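Gredell Starter arm kit – anyone paid for it yet?

Forum: Kits and Small Arms
Page 1 of 1

tinsnips_ray
Been eyeing the Gredell starter kit for the makerspace. £349 with the wrist camera, more if you want the posh fingers. The shop page is all smiling children and adjectives. Has anybody here parted with real money, and did you stay cheerful?

henpecked_servo
I did, in May. Assembly took me an evening and a half, the half being when I found I'd put the base on back to front. The manual was translated by somebody who dislikes verbs. Arm's decent for the price. The software wants an account, then a second account to look after the first one.

obeidat_fan
Get the Obeidat instead. Costs more, doesn't wobble, and you can ring a person. I've said this in every thread for a year and I'll keep going until one of you listens.

henpecked_servo
We've listened. It's still nearly twice the price.

Lempi Valtonen
I teach evening classes with three Gredells, so I'll be boring about it. The arm is fine. The grip calibration is the weak spot. Out of the box mine squeezed everything as if it owed them money. Turn the force limit down before you do anything else – it's buried under Advanced, Tool, Other, naturally.

tinsnips_ray
Useful, ta. What do you run on them in class?

Lempi Valtonen
Pegs first, then foam shapes. Round pegs flatter any arm. Anything with points shows up a lazy wrist joint, because the rotation has to be right as well as the position.

clampdown
Shape sorters are a toddler's benchmark. If I'm spending that sort of cash I want it screwing lids on jars.

Lempi Valtonen
You're welcome to start with jars. Bring a mop.

clampdown
Noted. I maintain that a sorter tells you nothing about lifting, and lifting is what most people buy an arm for. Mine sags at full reach with 500 grams on it, and the shop page says it won't.

henpecked_servo
The shop page says "up to". Two very hard-working words.

obeidat_fan
The Obeidat doesn't sag.

dovetail_mo
Different question, has anyone tried the Lirkinitz finger set on one of these? Rubber pads, supposed to be kinder to foam. My plain ones leave dents.

Lempi Valtonen
Tried them for a term. Kinder, yes, but the pads peel off and you find them on your shoe. I went back to metal fingers and a lower force setting. The star is the piece I judge a setup by:

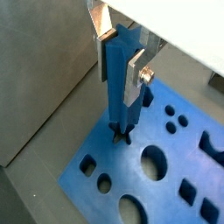
tinsnips_ray
Does the price include a licence for the recording software, or is that another subscription?

Lempi Valtonen
The first 10 months are included. After that you either pay yearly or use the free Henus build, which does the same job with uglier buttons.

clampdown
The Henus build crashed on me whenever I plugged in a second camera. Might be my laptop, which is older than some of your students.

dovetail_mo
Works here with two, but only if you plug them in before you open it. Don't ask me why.

tinsnips_ray
Right, I've put one in the basket. Plain fingers, force limit down, base on the right way round.

obeidat_fan
You'll be back.

henpecked_servo
Order the spare cable while you're at it, Ray. The one in the box is about as long as a shoelace.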